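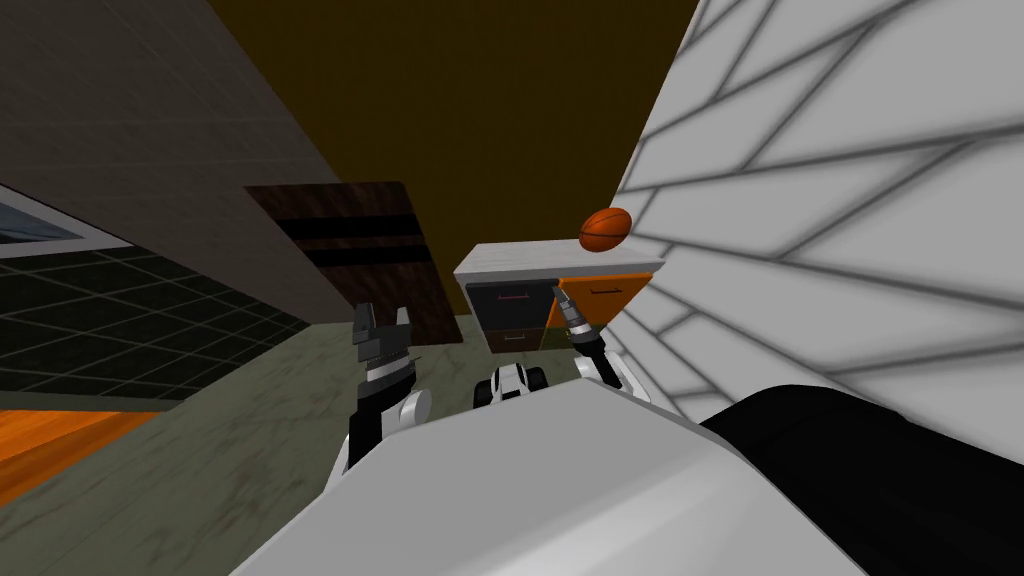 I've had the Cevov steam mop since October and I reckon that's long enough to have an opinion, so here goes.

First up, I didn't want one. I've been a bucket and string mop person my whole adult life, and the Pastton sponge mop I had before this cost me 20 bucks and lasted years. But my knees aren't great and wringing the thing out over the laundry trough had become a proper chore, so when the Cevov came up on special I caved.

Setup took five minutes, most of it spent hunting for the little measuring jug (it was inside the tank, duh). It heats up quickly, and the cord reaches from the hallway power point right through to the back door, which my old vacuum has never managed. On tiles it's brilliant! I'd been blaming my grout for being a horrible colour when really it was just filthy. Two slow passes near the stove and the bolognese splatter was gone, no scrubbing.

Timber is another story. The booklet says sealed floors only and lowest setting, and even then I got a cloudy patch by the couch that took a buff with a dry cloth to shift. I now do the boards with a barely damp microfibre and leave the steam for the kitchen and bathroom. If your whole place is floorboards I'd save your money.

Other gripes. The tank is small, so I'm refilling halfway through the kitchen every single time, and you have to let it cool before you open it. The pads are fine but you only get two, and one was already going bobbly by Christmas. I bought a pack of the Vundov ones instead (they fit if you stretch the corners a bit) and they've held up better in the wash. It also won't stand up by itself unless you click it exactly upright, and mine has gone over with an almighty crack more than once. Scared the daylights out of the dog.

My sister-in-law has the bigger Oyewole model and it does hold more water, but it weighs a tonne and I wouldn't want to be lugging it upstairs.

Four stars from me for tiles, two for timber. I'd buy it again, but only on special.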